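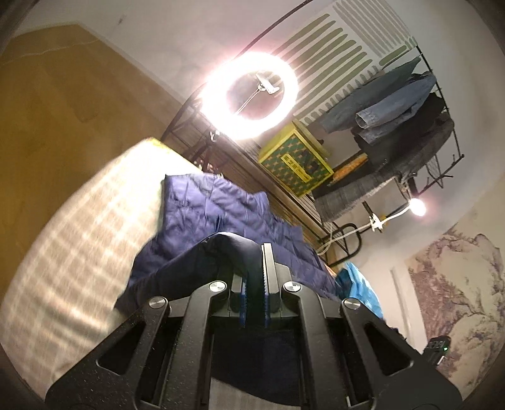 Intan Sutanto
Re: Offener Tag bei Gesent, wer war dabei?

Ich war erst skeptisch, ob sich die Fahrt nach Hiltatard lohnt, und dann bin ich bis zum Schluss geblieben. Mein Zug ging um kurz nach sechs, sonst hätten sie mich wohl hinausbitten müssen. Nach allem, was ich im September auf der Messe gesehen hatte (viel Nebel, viel Musik, ein Roboterarm, der Blumen überreicht), war das ein richtig angenehmer Nachmittag, bei dem man in Ruhe zuschauen und sogar selbst zugreifen durfte. Wer war noch da? Ich habe leider kaum jemanden nach dem Forennamen gefragt, und hinterher ärgert man sich darüber.

kesselflicker
Re: Offener Tag bei Gesent, wer war dabei?

Hallo Intan, ich war auch da, mit meiner Frau, die eigentlich nur den Kuchen wollte und dann länger am Greifer stand als ich! Für alle, die es verpasst haben, schreibe ich mal etwas ausführlicher, ihr kennt mich ja.

Also, 15. Februar 2025, Einlass ab zehn, Parken hinter der Halle, was bei dem Matsch kein Vergnügen war. Vorne gab es den üblichen Empfang mit Namensschildern und dahinter ging es dann in die Zimmer. Kleidung war das große Thema. Am meisten hat mich der Handgreifer beschäftigt, der dort Skulia heißt. Den führt ein Mensch, es hängt also kein Arm dran, und mit den zwei Fingern nimmt man das Kleidungsstück auf, so wie es die Maschine später auch können soll. Bei der dunkelblauen Steppjacke sieht das vollkommen harmlos aus, ein bisschen Stoff zwischen die Finger und hoch damit. Dann probiert man es selber und merkt, wie sehr man sich sonst auf die restlichen Finger verlässt.

Innen auf den Greifbacken sitzt ein blauer, geriffelter oder irgendwie strukturierter Belag, ich habe leider nicht nach dem Material gefragt. Mit dem glatten Jackenstoff ist mir trotzdem zweimal alles weggerutscht. Die junge Frau, die uns betreut hat, blieb die ganze Zeit geduldig und meinte, ich solle lieber eine Falte zwischen zwei Nähten suchen und nicht die pralle Kammer nehmen. Danach ging es. Ich habe mich gefreut wie ein Schulbub.

Laut der Tafel am Ausgang kamen an dem Tag 716 Griffe zusammen, von Besuchern und Mitarbeitern. Ob meine missglückten mitgerechnet sind, stand nicht dabei.

moorhuhn_58
Re: Offener Tag bei Gesent, wer war dabei?

Schön, dass ihr Spaß hattet, das gönne ich euch von Herzen. Ich muss aber mal ein bisschen Wasser in den Wein gießen. Was habt ihr denn nun von einem Roboter gesehen? Wenn ich das richtig lese, hat ein Mensch mit einem Greifer in der Hand eine Jacke hochgehoben. Das kann ich zu Hause mit der Grillzange auch.

Ich habe fast mein ganzes Berufsleben in der Wäscherei verbracht, erst an der Mangel und später in der Planung, und dort hat man uns alle paar Jahre erzählt, demnächst falte das alles eine Maschine. Bei Bettlaken stimmt es ja auch, die laufen prima durch. Bei Jacken mit Futter, Kapuze und einem Reißverschluss, der halb offen steht, wurde es jedes Mal still im Raum. Deshalb frage ich so stur nach: Hat dort irgendetwas ohne menschliche Hand gearbeitet?

Intan Sutanto
Re: Offener Tag bei Gesent, wer war dabei?

Ja, moorhuhn, hat es, im hinteren Raum! Da stand der Tischarm, und der hat Handtücher und T-Shirts von einem Haufen genommen und auf einen zweiten gelegt. Langsam, das gebe ich gern zu. Ich habe in der Zeit einen Kaffee getrunken und mich mit einem Ehepaar aus der Nachbarschaft unterhalten, das wissen wollte, ob der Arm auch Socken sortiert (kann er noch nicht, jedenfalls nicht paarweise).

Jacken haben sie am Arm nicht gezeigt. Das hat man uns auch gleich am Anfang gesagt, was ich sehr anständig fand. Mit dem Handgreifer wird vorgemacht, der Arm soll daraus lernen, und bei den dicken Sachen sind sie eben noch beim Vormachen.

Deividas Kļaviņa
Re: Offener Tag bei Gesent, wer war dabei?

Guten Abend in die Runde. Ich lese hier sonst nur mit, habe aber an dem Tag bei der Vorführung geholfen und möchte ein paar Dinge geraderücken, ganz freundlich gemeint.

Die Grillzange ist gar kein schlechter Vergleich, moorhuhn. Der Unterschied liegt darin, dass die Finger am Handgreifer dieselbe Form und denselben Weg haben wie die am Arm. Greift ihr mit der Hand zu, dann drückt ihr unbewusst nach, rollt den Stoff zwischen Daumen und Zeigefinger und holt mit dem kleinen Finger noch einen Zipfel heran. Das alles nützt einer Maschine mit zwei Fingern wenig. Mit dem Skulia in der Hand seid ihr gezwungen, es so zu lösen, wie sie es lösen müsste.

Zu den Zimmern noch ein Wort, weil mich mehrere Besucher danach gefragt haben: Wir arbeiten gern in einer Umgebung mit Matratze, Kleiderständer, Lampen und allerlei Kram auf den Ablagen. Auf einem leeren weißen Tisch gelingt vieles, was zwischen Mänteln und Tüten dann nicht mehr gelingt. Eine Steppjacke, die halb über einer Kante hängt, ist für uns ein ganz anderer Fall als dieselbe Jacke flach ausgebreitet.

Und kesselflicker: Die missglückten Griffe sind mitgerechnet. Aus denen lernen wir eine Menge, vor allem, was man beim nächsten Mal besser erklären sollte.

tine_aus_der_waschkueche
Re: Offener Tag bei Gesent, wer war dabei?

Ach, wie nett, dass sich jemand von dort meldet! Ich konnte leider nicht kommen, meine Enkelin hatte an dem Samstag ihr Turnfest, und das geht vor, da kann der Roboter noch so schön Handtücher legen.

Zwei Fragen hätte ich aber. Erstens: Darf man so einen Handgreifer kaufen oder leihen? Ich leite eine kleine Bastelgruppe für Jugendliche und die wären Feuer und Flamme. Zweitens: Wie schwer ist das Ding? Ich habe Arthrose in den Daumen und würde es gern mal selbst probieren, aber eben nur, wenn ich danach noch eine Tasse halten kann.

kesselflicker
Re: Offener Tag bei Gesent, wer war dabei?

Tine, kaufen geht wohl, ich meine auf dem Preisblatt 3299 Euro gelesen zu haben. Da habe ich das Blatt dann sehr behutsam wieder hingelegt. Schwer fand ich ihn nicht, aber nach einer Weile zieht es im Unterarm. Meine Frau sagt, bei ihr sei es eher die Schulter gewesen, man hält ihn ja meist etwas vor dem Körper.

moorhuhn_58
Re: Offener Tag bei Gesent, wer war dabei?

Danke, Deividas, das war eine ordentliche Antwort, so etwas liest man gern. Ganz überzeugt bin ich trotzdem nicht. Wenn ihr immer nur ein und dieselbe Jacke nehmt, lernt die Maschine am Ende diese eine Jacke auswendig. In der Wäscherei kam jeden Tag etwas anderes aus dem Sack, Loden, Cord, Gummiertes, einmal ein Brautkleid mit Schleppe (lange Geschichte, die Braut hat es uns verziehen). Und über 3299 Euro für zwei Finger reden wir besser gar nicht!

Deividas Kļaviņa
Re: Offener Tag bei Gesent, wer war dabei?

Der Einwand ist berechtigt. Für den offenen Tag lagen rund 77 Kleidungsstücke bereit, von der Jeansjacke bis zum karierten Mantel, und das ist immer noch wenig. Im Projekt Luik, das im Moment anläuft, wollen wir auch getragene Sachen dazunehmen, ausgebeult und mit kaputten Reißverschlüssen. Falls du noch etwas Gummiertes im Schrank hast, moorhuhn, komm vorbei, ich meine das ernst.

Tine, der Preis stimmt, er gilt für den Greifer mit Zubehör. Für Jugendgruppen verleihen wir ihn aber umsonst, für 3 Tage, mit Einweisung vorab. Schreib mir bitte eine private Nachricht. Zum Daumen: Geschlossen wird mit der ganzen Hand, der Daumen liegt nur an. Versprechen kann ich dir da natürlich nichts, probier ihn am besten bei der Einweisung in Ruhe aus und leg ihn weg, sobald es unangenehm wird.

Intan Sutanto
Re: Offener Tag bei Gesent, wer war dabei?

Ich hätte eine ganz dicke Wolldecke mit Fransen anzubieten, falls das zählt. Und moorhuhn, wenn du hinfährst, sag bitte Bescheid, dann komme ich mit und bringe Kuchen mit. Der vom offenen Tag war nämlich um zwei schon aufgegessen.

moorhuhn_58
Re: Offener Tag bei Gesent, wer war dabei?

Einen alten Friesennerz hätte ich, der klebt im Sommer an sich selber fest. Wenn eure zwei Finger den auseinanderkriegen, bezahle ich den Kaffee. Unter der Woche passt es mir am besten, vormittags, mit dem Auto sind es für mich keine zwei Stunden. Intan, ich könnte dich am Bahnhof einsammeln.

tine_aus_der_waschkueche
Re: Offener Tag bei Gesent, wer war dabei?

Nachricht ist raus, Deividas, vielen lieben Dank! Ich habe gleich noch gefragt, ob eine Steckdose in der Nähe sein muss, unser Raum hat nämlich bloß die eine neben der Tür.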